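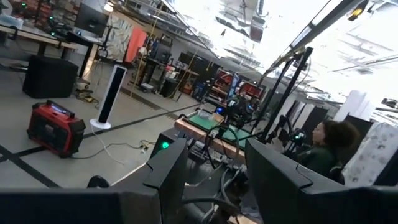
Black tape, many opinions.

I have been writing the house rules for our robot benches, and it has done terrible things to my personality. I now look at the floor of other people's buildings before I look at the people. In a supermarket last month I stood and admired a yellow line.

The document is called Tenier, after the shared drive it lived on, and in March it stood at 28 pages. It had been written in layers by everyone who'd ever been annoyed. There was a page on mugs. There were three separate rules about who may press the stop button, and they disagreed with each other, which in a stop button rule is a bit of a flaw. (Anyone may press it. Anyone at all, at any time, and they don't have to explain themselves afterwards. It took two meetings to get that into one line.)

My job was to get it down to something a new starter would read standing up. I began by throwing out every rule that began "Staff are reminded". Then I went after "where practicable", a phrase that lets you off anything. Cables must be kept off walkways where practicable. Well, it's never practicable, is it? It's a cable.
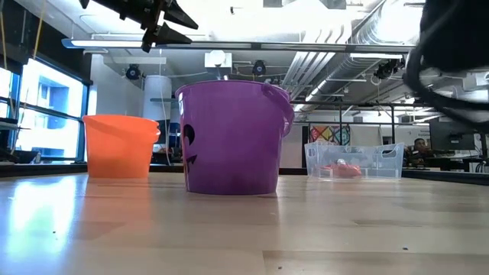
The section I care most about is the one on setting up a task, and it's the one people skip. Ours used to say "arrange the objects sensibly". Sensibly! You can be perfectly sensible with an orange bucket, a purple one and a clear bin with handle slots, and the next person can be just as sensible and put them somewhere else entirely, and then you've got two sets of runs which can't be compared and two people not speaking at lunch. So the rule now says: write down which containers, where they stand, which way round they face, and what's in them before you start. Yes, which way round. If a pail has a jack-o'-lantern face printed on it then it has a front, and the front goes in the notes.

I got some pushback on this. The Grirness lot, who we swap procedures with, said their version runs to one sentence and they've never had a problem. I asked how they would know. There was a silence on the call that I enjoyed more than I should have.

The other fight was over speed. Our old limit was set at 80 per cent of the controller's maximum, for reasons lost to history. I suspect it was a nice round number that sounded careful. We've gone lower for anything new, and you only get to raise it once the task has been run all the way through at the slow setting with someone watching. Watching means watching, by the way. Being in the same room with a sandwich doesn't count, and I've put that in, with the sandwich.

What I left out was a rule about blurry wrist footage. Somebody wanted every smeared frame thrown away. I'd keep the lot and mark it -- when an arm does something daft, the ugly bit is often where I want to look first.

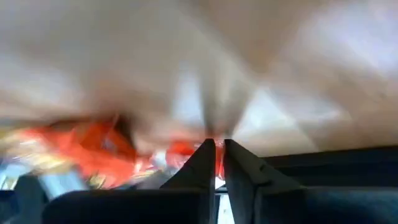 The bits that survived

Stop button: see above. Anyone.

Hands: out of the work area while the arms are live. If you need to move a sweet two inches to the left, pause the arms first. I know it's only a sweet.

Tape: if you move a line on the floor, you tell everyone on the rota. If you find a line and don't know what it's for, you ask before peeling it up. We lost a whole afternoon to a peeled line once and I'm still not over it.

Notes: written at the bench, at the time. Notes written from memory over tea are fiction, and not very good fiction either.

Names: one name per object, kept for the whole task. We had a batch of 192 runs in which the same container was a tub, a pot, a bowl and (twice) "the round one". Sorting that out cost me two evenings and most of my goodwill.

Reset: the person who finishes puts things back to the written start. They don't leave it "nearly there". Nearly there is how you end up with a run that begins with the job half done, and then somebody cheerfully reports it as a success.

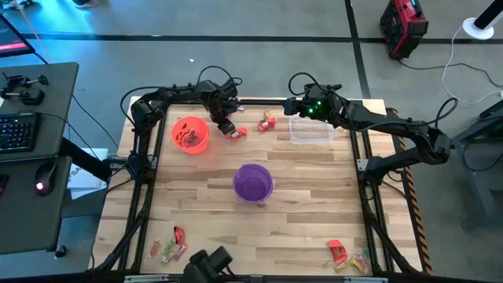

The reset rule is also the one I break most, so I've had to add a box to tick, and I've had to tick it, with my own initials, like a child with a reading diary. It works, annoyingly. I've skipped it once since, and that was because the kettle had just boiled.

Everything went into a fresh template we've called Ostrowski. It comes out at 1,000 words, which I hit on the nose by deleting the word "robust" wherever I found it. The mugs page has gone too, although I've been told there will be an appeal.

Next up is labelling the cables at both ends. I've bought the labels. They're in a drawer at Truria, which is the other building, and I keep forgetting to bring them over.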